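Canlow open day, quick notes before I forget

Got there at 18 minutes past, parking a pain as ever. Canlow has the upper floor of the old Egan building now, Skina still downstairs. 156 steps from the car park if you miss the lift, which I did. Sign-in sheet, sticky badge, weak coffee.

Mostly went for the fit-out, as we're doing our own office in January. Carpet first — grey-blue, low pile, speckly. Hides everything I'd think. Yellow tape stuck straight down on it to mark out areas, square corners, very neat. Want to pinch that idea. Desks are light wood with plain black chairs, nothing fancy. Cables still on top of the desk so they've not solved that one either!

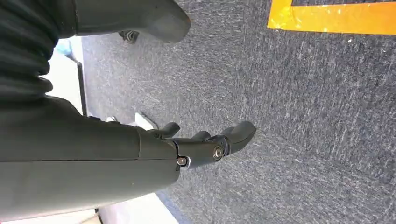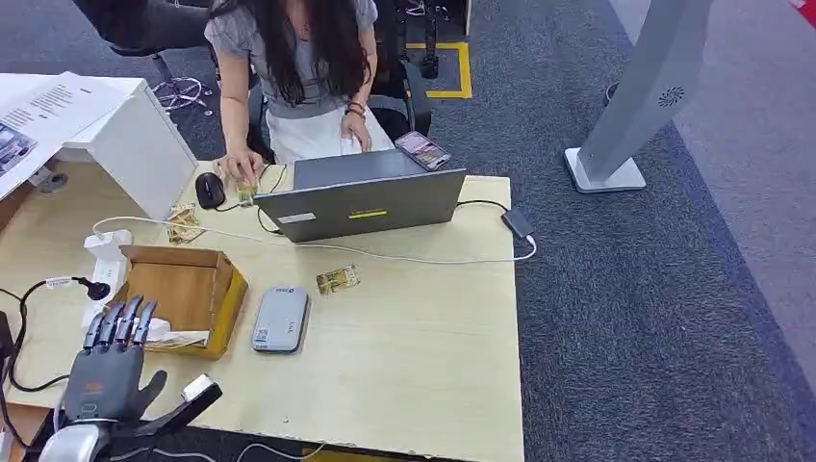
Canlow, upper floor. Desk with the laptop and the little gold and green cards in the second one.

Asked about the carpet. Brulel supplied it apparently, tiles, 20 to a box, and they kept 26 spare in a cupboard. Sensible. Tape comes up clean if you dont leave it all summer, so I was told.

Didn't like: the lighting by the stairs, one loo for the whole floor, no hooks for coats. Biscuits gone by eleven.

Worth the trip — would go again for the Skina floor, which was shut. Need to measure our back room and ring Brulel for a sampel.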